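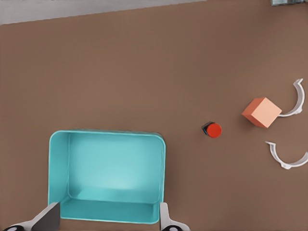
Vasilică Onu wrote in to say his Bedero storage bins came out of the dishwasher fine. Maybe so. We'd still wash by hand, whatever the box claims.

Before first use
1. Peel off the label. Cold water won't do it.
2. Wash with mild soap, water no hotter than 40 degrees.
3. Let dry for 3 hours – the "quick-dry" finish is mostly a slogan. 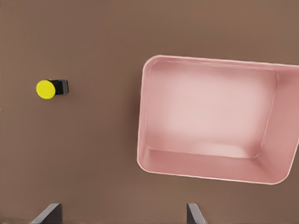
4. Add the lid only when fully dry.

Caution: "Stackable" means two high. Do not trust the sticker.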